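Clollby Museum of the Home
Learning Pages for Younger Readers
Bedrooms, Bedding and Cloth: Why We Tidy the Room We Sleep In

Every person who sleeps in a bed uses cloth. There is cloth beneath the sleeper, cloth on top and, very often, cloth on the floor that ought to be somewhere else. These pages explain what the different kinds of cloth in a bedroom are for, and how a bedroom may be put in order. They are intended for readers aged seven to eleven and may be read alone or with an adult.

What is a sheet?

A sheet is a large, thin piece of cloth that covers the mattress. The mattress is thick and heavy and cannot be put in a washing machine. The sheet can. It keeps dust, crumbs and skin away from the mattress, and it may be taken off and washed as often as the household wishes.

There are two main kinds. A flat sheet is a plain rectangle, and its edges are tucked under the mattress by hand. A fitted sheet has elastic sewn into its corners, which grips the mattress and holds the sheet in place. Before elastic was used in this way, all sheets were flat, and children who helped at home were often taught to fold the corners neatly.

White has been a common colour for sheets for a very long time. In the past, sheets were boiled to clean them, and many dyes would have faded or run in the hot water. White cloth had no dye to lose. 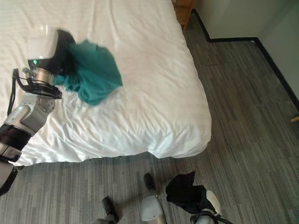

When a bed is to be made, it should first be cleared. Clothes that have been left on the bed are picked up and put to one side, and the sheet is smoothed from the middle towards the edges. Small wrinkles do no harm. A sheet that hangs down over the front of the mattress may be tucked in or left hanging, according to the custom of the house.

How is cloth made?

Most cloth is made from threads, and threads are made from fibres. A fibre is a very fine hair. Cotton fibres grow around the seeds of the cotton plant. Wool fibres come from sheep. Polyester fibres are made in factories.

To make woven cloth, one set of threads is stretched along a loom and another set is passed over and under it. To make knitted cloth, the thread is formed into loops, and each loop is pulled through the one before. A T-shirt is usually knitted, and for this reason it stretches when it is pulled over the head. A bed sheet is usually woven and stretches very little.

In the museum's weaving room there is a sample book from the Porari mill. It holds 581 small squares of cloth, each with a number written beside it in ink. Of these, 142 are different shades of blue and green. Visitors may look at the book in its glass case, and a page is turned each month.

Sorting what is on the floor

Cloth that has fallen on the floor does not all belong in the same place. It is helpful to pick up each piece and ask whether it is clean or needs washing. Clean clothes are folded or hung up. Clothes that need washing are put together, with dark colours kept apart from light ones. Dark dye can come out in the water and turn pale cloth grey.

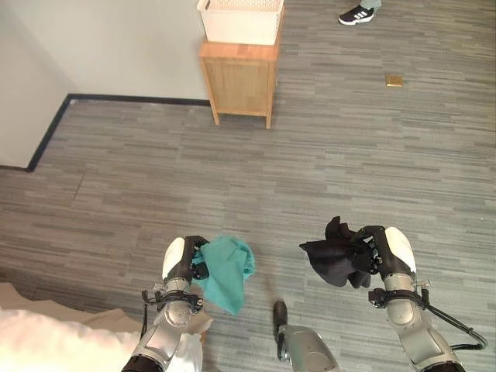 Fluffy cloth, such as a fleece blanket, should be given a gentle shake before it is folded. The fluff is made of many short fibres standing up from the surface, and these catch hair and dust. Labels sewn into blankets show how warm the water may be. A label marked 30 means that the water should be no hotter than 30 degrees Celsius.

Readers who would like to practise may use the Drirnen folding cards, which are kept in the activity room and may be borrowed at the front desk.

What is a carpet for?

A carpet is also cloth, although it is walked upon. It makes a room quieter, and it feels warmer to bare feet than wood or stone. Carpets in busy rooms often have short fibres, called a low pile, and these are easier to clean than long ones. Streaks and mixed shades help to hide small marks.

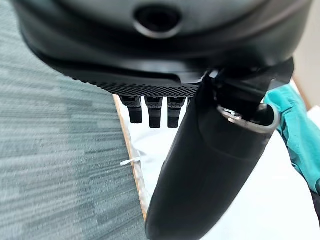
A carpet should be clear before it is vacuumed. Socks, hair bands and small toys can block the machine, so they are collected first. Corners and the strip beside the skirting board gather the most dust and may need a second turn.

The Charvát Gallery, on the upper floor of the museum, holds over 2,000 pieces of household cloth, including sheets, blankets, rugs and towels. School groups may visit in the morning by arrangement. A drawing sheet for the gallery can be collected at the entrance, and pencils are provided.

Words to know

Fibre: a very fine hair from which thread is made.
Loom: a frame on which cloth is woven.
Pile: the fibres that stand up from the surface of a carpet or blanket.
Skirting board: the strip that runs along the bottom of a wall.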